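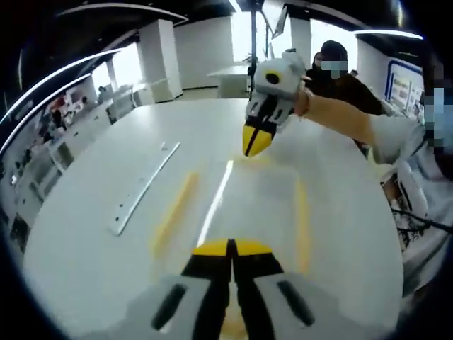

White oval table, long metal bar with the small holes, yellow tape.

Notes from the Vondville trip, typed up on the bus so excuse the state of them.

Left at 7, got to the Herkon shelving plant a bit before 9. October, fog the whole way. Parking is behind the building, NOT the lot with the sign, that one belongs to the tile place next door. Visitor badges at the side door. Coffee decent. Donuts gone by the time our half of the group got through.

Yaryna Nechyporuk took us round. Fast walker, knows everything, hard to hear near the presses. She started there 17 years ago in packing and now runs the floor. Plant went up on the old Hamdan dairy site, and the loading dock is still the dairy's, which is why it's so low. Trucks have to back down a ramp. In winter they salt it twice a shift.

Order of the tour: steel store, presses, paint line, packing, then the showroom. Steel comes in on coils from Gremell by rail. Each one roughly 3000 pounds, she said. The paint line was my favorite, everything hanging off hooks and creeping along overhead through a long oven. Very warm in there. Take your coat off before, not halfway like me.

Asked about the smell. It's the wash tank before paint, harmless aparently. They do 69 colors but most of what ships is white or gray. Somebody in our group wanted to know who orders the orange. A chain of garden stores.

Packing was quieter. Lots of cardboard. They're trying out paper corners in place of the foam ones and the packers don't love them, too slow to fold. Order sheet on the wall was up to 1417 for the month.

Showroom at the end, ten minutes, too short. Prices are list prices, so ask for the trade sheet at the desk if you want real numbers. I forgot and had to go back.

Lunch at the diner accross the road. Get the soup. Bus left at 1:30, two people late, same two as last time.

Next visit is the Gremell rail yard, sign up sheet is going round now. Bring your own earplugs.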